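To: Members list, Dulness Combat Sports Association
From: Yvette Zacharias, Office of the Secretary
Subject: Re: Weigh-in procedure and the December card

Dear members,

The office has received several messages on the weigh-in procedure for the December card, and I am replying to all of them here so that every club has the same information. The message from Sylvain Lefèvre is quoted in part below, as it raises most of the points that were put to us separately.

Sylvain Lefèvre wrote:
> Our club has three athletes entered for December, two of them
> at 60 kg. The notice sent last month says that the official
> weigh-in has moved to the morning of the event. It does not say
> whether the one-pound allowance still applies to non-title
> bouts, or what happens if an athlete misses weight and the
> opponent agrees to go ahead.
>
> I would also like to know whether the purse deduction remains
> in force. Last season one of our people gave up part of her
> purse for missing by very little, and we never received a
> written record of it. I do not object to the rule. I object to
> learning the amount from the promoter in a hallway.
>
> Finally, who is supervising the scale?

The answers are as follows.

Allowance. The allowance continues to apply to all non-title bouts. It does not apply to the two title bouts on the card, where the athlete must be at or under the contracted weight. The notice should have stated this, and a corrected version will be posted with the bout sheet.

Missed weight. An athlete who is over the limit at the first attempt has one hour to return to the scale. If the athlete is still over, the bout may go ahead at a catchweight only with the written consent of the opponent and the approval of the supervising physician. Consent given by a coach or manager on behalf of the opponent will not be accepted. Clubs are reminded that an opponent who declines is entitled to the full show purse and will not be recorded as having withdrawn.

Purse deduction. The deduction remains in force for professional bouts. For a show purse of 600, the athlete who misses weight forfeits 20 percent, and the whole of that sum goes to the opponent. The association keeps no part of it. Beginning with this card, the deduction will be entered on a form signed by both corners and by the inspector, and each club will be given a copy before leaving the weigh-in room. Any club that did not receive a record last season may write to this office and one will be prepared from the inspector's notes.

Scale. Safta Manole will supervise the scale, with Mireille Lecomte as second inspector. The scale will be checked against a 50 kg test weight before the doors open, and the reading will be written on the sheet. A check scale will be available to athletes in the adjoining corridor from 6:30 a.m. Readings from the check scale are for guidance and cannot be used in an appeal.

Two further matters were raised by other clubs.

The first concerns the order of bouts. There are 13 bouts on the provisional sheet. The amateur bouts will open the card, followed by a short interval during which the ring canvas will be cleaned and the judges will change. Walkout music must reach the office in advance. Recordings brought to the table on the night will not be played.

The second concerns gloves and hand wraps. Gloves for the title bouts will be supplied by Bollolier and opened in the presence of both corners. For all other bouts, clubs may bring their own, provided that the padding is undamaged and the maker's label can be read. Hand wraps will be inspected and signed before gloves go on. An athlete whose wraps have been altered after signing will be required to start again, and the bout will not be delayed on that account. 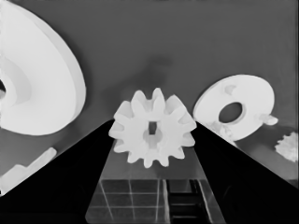
Léonie Tanguy has asked that the one-hour period be counted from the end of the weigh-in session and not from the athlete's own first attempt, on the grounds that those called early would otherwise have to return while the line is still moving. The office has considered the request. For December the hour will run from the athlete's own first attempt, as written in the rules, but an athlete who is back in the line before the hour expires will be treated as having returned on time. The wording can be taken up at the rules meeting, and clubs wishing to propose a change should send the proposed text to this address.

Medical forms are still outstanding from four clubs, which have been contacted individually. An athlete without a current form will not be weighed.

Replies to this message go to the whole list. Questions about a particular athlete should be sent to the office directly.

Yvette Zacharias
Office of the Secretary
Dulness Combat Sports Association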